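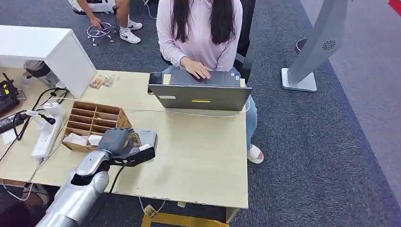 Desk month, part 2

Hello again, and welcome to the second gallery from our desk month! If you missed the first one, it was the kitchen table crowd (crumbs, fruit bowls, one very nice teapot). This time I asked people to send me to the desks where they really do sit and type, and I came home with more than 50 things I wanted to talk about and room for a fraction of them. So I'm sticking to one desk, a light wooden one in Brarkinton, and I'm going to go on about it for a while.

The rules are the same as in January. Nothing gets bought for the gallery, nothing gets hidden in a drawer five minutes before I show up, and whoever is working keeps working. I like a desk with somebody at it. You find out very quickly where the elbows go and which things have to live within reach, and a laptop with hands on it tells you a lot more than a closed one next to a plant.

The organizer

My favorite thing on the whole desk, and I say that as someone who owns far too many boxes. It's a tray with a grid of little open compartments, and it sits toward the front where you can drop things in without getting up. I have wanted one of these ever since I used to buy beads by the scoop at Trallero, where everything was sorted in trays like that and you were allowed to dig around with your fingers.

What I like is that you can keep soft things and small hard things in the same box and they don't end up in a knot. At home I have a deep basket, and a deep basket is where chargers go to get lost. Shallow and divided is so much better – you look straight down and there's your stuff. If you're going to try one, leave a few of the compartments free. My friend Deok-su Ji filled every single square of his on the first evening (rubber bands, stamps, foreign coins, a whole square for one key) and then had nowhere to put a pair of earbuds.
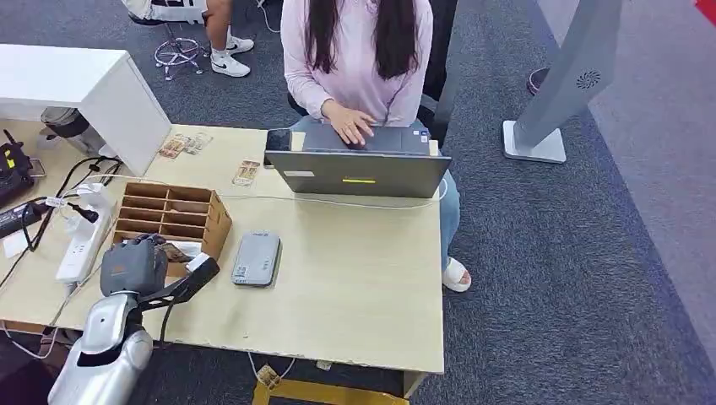

The other thing about a divided tray is the size. Mine at home takes up so much of the desk that I type with my arms tucked in like a penguin. Measure first! I went with a desk 90 centimeters wide when I moved, which sounded huge in the store, and by the time the lamp and the tray were on it I had a strip left for the mouse and that was it. Sang-wook Bang, who helped me carry it up the stairs, asked why I hadn't just kept the old one. I'm still thinking about my answer.

The power strip

It runs along the left side, right up on the desktop, with its cords fanning out. I know some of you feel strongly that a power strip belongs on the floor, and I've had the emails. I've gone over to the other side. I spent years crawling under my desk at Briggs with a flashlight in my teeth, and now mine is up top too, where I can see which plug is which. I put a bit of colored tape on each one. Dusting is easier as well, though I won't claim I do it often.

The laptop and the phone

Gray laptop, with a little strip of yellow and a small white label on the lid, which is about as restrained as laptop stickers get. (Mine has a pineapple, a bus, and half of a cat.) The black phone is propped up against it. I do that all the time, and I own two proper phone stands, one of them still in its wrapper. The lid is right there and it works fine until you need to close the laptop.

The little cards

Small printed cards, lying flat on the desk. I'm a sucker for printed bits and pieces. I keep mine in an old Vasance cookie tin, and at last count there were 279 of them, mostly postcards and tags, plus the loyalty card from a noodle place that closed. A couple always make it back out onto the desk and stay there for months.

The chair and the slides

A black office chair, which I've learned to stop arguing with, and white slides, which I fully support. Jeans, a soft pink top and slides is exactly how I dress for a long afternoon of typing, and the carpet helps. My own floor is bare boards and I wear two pairs of socks until spring.

Next up is sewing tables. I have three lined up already and could use one more, preferably a messy one, so write to me if yours has pins in the rug.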